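Ticket 728: hand-held gripper drops out of recording during visitor demo
Status: closed
Site: Imorville office, front room
Opened: January 2019

Reported: At the open day rehearsal the gripper stopped sending width readings after more than 400 seconds of use. Video kept going. Restarting the Clidel logger brought the readings back, then they dropped again. Visitors will be trying the gripper themselves, so we need it to hold for a full session.

Update 1: Swapped the USB cable. Same fault. Moved the laptop to another outlet. Same fault. Marker detection looks fine in the log, with both fingers found at the start of every run.

Update 2: Ran the pick-up task again at the round black table, with the calculator at the front and the bottle and tumbler left at the back. People were still working in the room during the run.
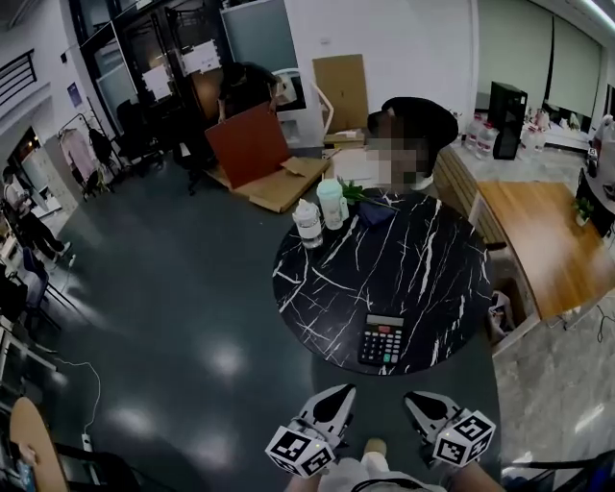

Plulutell Demonstrations and Visits

Readings stopped on run 3 at the same point as before. The log shows the write buffer filling up. The logger was set to save every debug message, a setting left over from the July visit.

Update 3: Debug messages turned off, buffer size put back to default. Did 5 runs of full session length, no dropouts. Bognár unit tested with the same settings, also fine.

Left to do: the settings file on the spare laptop still has the old values. Copy the new one over before the doors open. If the readings stop during a visit, restart the logger only and leave the gripper plugged in.

Closed. Reopen under the same number if it comes back.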